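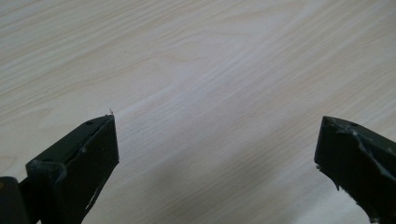
Section 8. Faults: Finger Wear and Incomplete Closure

Applies to: Skuretti hand-held gripper, left and right units, when used with the Puter recorder.

8.1 Symptoms

One or more of the following may be present:

The jaw reading does not return to zero with the fingers fully closed.
The recorder stops the take and shows fault code 3748.
A thin part slips out of the jaws although the trigger is held to the stop.
Dark particles are left on the work surface after a take.

Fault 3748 is raised when the closed-jaw reading is off by more than 2 mm. It does not identify the cause. Worn fingers, debris in the slide and a strained cable all raise the same code. Do not clear the fault from the recorder menu until the checks in 8.2 are complete. Clearing it stores the bad reading as the new zero, and every take recorded after that carries the offset.

CAUTION: Pinch hazard. Disconnect the gripper cable at the recorder before touching the fingers or the slide. Chipped finger edges can be sharp.

8.2 Inspection

1. Stop recording and mark the last take as suspect.

2. Disconnect both gripper cables. Check both units even if only one has faulted.

3. Open the jaws fully and look at the flat faces, the tips and the lower edges of each finger under good light.

4. Brush off dust and fibers with a dry, soft brush. Do not use compressed air, which drives particles into the slide.

5. Sort the finger by condition:
Light scuffs, edges intact: continue in service.
Small burr at the tip: trim flush with a flat blade, then go to 8.3.
Gouges across the face, or a chipped or ragged edge: replace.

6. Close the jaws by hand. Both tips must meet along their full width. If light shows between them at one end only, the finger is seated badly or bent.

Note: Replace fingers in pairs. A new finger set against a worn one will pass the zero check and still grip off center. 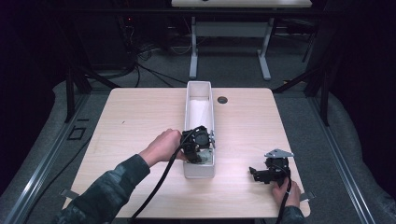 Guzmán Technical Documentation
17 April 2021

8.3 Zero check with both units

1. Seat the operator at the table with one gripper in each hand. Clear the path of each cable to the front edge of the table. A cable that pulls on the housing during a take can shift the reading.

2. Place the test tray lengthwise on the table.

3. Reconnect the cables and wait 30 seconds.

4. Hold each gripper clear of the tray and the table. Close the jaws, hold, and release. Repeat until the reading settles.

5. Lower one gripper into the tray, then lift it out without touching the walls. Repeat with the other hand.

6. If both readings return to zero, clear fault 3748 and record a short test take.

CAUTION: Do not rest the finger tips on the tabletop under load. Dragging the tips across the surface is the main cause of edge chipping.

8.4 If the fault returns

Swap the cables between the two units. If the fault moves with the cable, replace the cable. If it stays with the gripper, remove that unit from service and return it to Merari with the fingers attached.

Inspect fingers every 800 takes. The February revision of this section gave no interval and should be discarded.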